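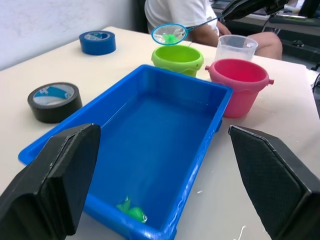 Teaching two arms to scoop a toy fish with a net – leader arms or hand guiding?

Posted by Furkville on 2020-12-17

Hi all! I've been having a ball with a two-arm setup and I'm finally ready to ask for help with it. The task is a kids' fishing game: blue tray with a bit of water in it, green toy fish, one arm works the little net, and the fish ends up in the green bucket. The pink bucket is there for a later version where I say which colour I want.

I've recorded 86 demonstrations using leader arms (I move a small pair, the big pair copies). It's so much fun that I lost most of a weekend to it. The trouble is that my scoops look clumsy on playback. I come in too steep, the net rim bumps the floor of the tray, and then I have to chase the fish along the side. I can't feel any of that through the leaders, so I only know I've touched bottom when the tray shifts.

Would I be better off grabbing the arm itself and guiding it through the scoop by hand? And should I throw out the demos where I missed on the first go? I'd like to get to 100 good ones before I train again.

Grillix

Great project! I did something close to this in May with a soup ladle and floating corks, so I've made most of the mistakes already.

Stay with the leader arms. Hand guiding feels lovely because you get the contact straight through your fingers, but you'll be leaning into the shot, and your hands and sleeves will turn up in the wrist camera views. They won't be there when the robot runs alone, and the policy can get very attached to them. You also can't easily guide two arms at once and keep both paths smooth. I tried, and looked like I was wrestling a deck chair.

What fixed my steep entries was slowing down just before the water. Come in from one end of the tray with the net tilted, get the rim under the surface well away from the fish, then sweep along the long side and lift. If your software lets you scale the motion, try making the follower move half as far as your hand. It's a bit tiring, but the sweep comes out much steadier. Stick the tray down too, if it's moving when you bump it. A loop of tape under each corner does the job, as long as the bottom is dry.

About the misses – keep some of them! If you miss, pause for a moment, back the net out and go again calmly, that's a really useful demo. It shows the robot what to do after its own miss, and it will miss. The ones to bin are where you panic and stir.

Toon Verstraete

Agree with Toon on the leaders. One more thing: move the fish between takes. Mine always started in the same corner out of laziness and the robot learned to scoop that corner, fish or no fish. Now I drop it in with my eyes shut. Turn the tray a little every 5 takes as well, and shift the buckets.

Also watch the lighting. Shallow water throws highlights that change through the day, so record some in the morning and some at night if you can.

Hermans

just do it in simulation, way quicker

Ledau

Sim is good for plenty of jobs but water and a mesh net would be a pretty rough place to start, I reckon. I'd sooner spend the afternoon with the leaders.

Hermans

Thanks heaps, everyone! I halved the motion scale last night and the very first sweep went in flat. I've kept 14 of the old misses where I recovered properly and dropped the stirring ones (there were more of those than I'd like to admit). Off to re-record the rest with the fish in silly places – will post how the training goes.

Furkville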